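4.2 Grasp rehearsal and the operator's role at the infeed station

Before the cell was installed, the infeed station at the Trondent plant was staffed by two operators per shift. One lifted parts from the tote and set them on the fixture, and the other checked orientation and cleared rejects. After installation the lifting task passed to the arm, and the two posts were merged into one. The remaining operator supervises the cell, approves new grasps and handles any part the planner declines.

Approval is done in simulation. When a part number is introduced, Rautiainen, the planning software used in the cell, proposes a set of candidate grasps and renders each one from a viewpoint close to the fingers. The operator accepts or refuses each candidate at a terminal next to the line. No programming is required, but the judgment involved is close to the one operators formerly made by hand: where a part can be held without tilting, and which features should be kept clear of the fingers.

Irregular parts took up most of the review time. Of the 269 part numbers in the study, 47 were classed by the plant as irregular, meaning that they had no pair of flat parallel faces suitable for a standard grip. For these, the planner tended to favor any narrow section that fit between the fingers, whatever the mass above it. Figure 3 shows a candidate of this type. The two fingers flank a long stem near its rounded lower end, while the body widens above the stem and a thick projection extends to one side.
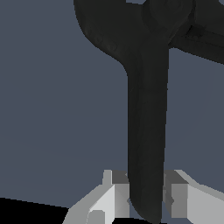
Figure 3. Simulated close view of a stem grasp candidate on an irregular black part. The gripper fingers are light gray.

4.3 Changes in task content

Interviews were held with 18 operators, all of whom had worked at the station before the change. Three themes came up repeatedly.

The first was physical load. Operators reported less strain in the wrist and shoulder, and none asked to return to full manual loading. Several noted that the parts left to them were the awkward ones, so the lifts that remained were harder on average than before — although far fewer in a shift.

The second was the transfer of hand knowledge to the screen. Experienced operators said they could tell from the outline of a part whether it would swing when lifted by a stem. They found the close view useful for finger clearance and less useful for balance, as a part that runs past the edge of the view cannot be judged as a whole. At their request, Starier, the integrator, added a second view from farther back in March. Review time per candidate rose slightly, and operators described themselves as more willing to refuse a grasp.

The third was responsibility. Under manual loading, a dropped part was treated as an ordinary event. With the cell, each drop is logged against an approved grasp, and the approval carries the operator's login. Some operators responded by refusing borderline candidates, which sent more parts back to manual handling. The plant later changed the log so that it records the shift only.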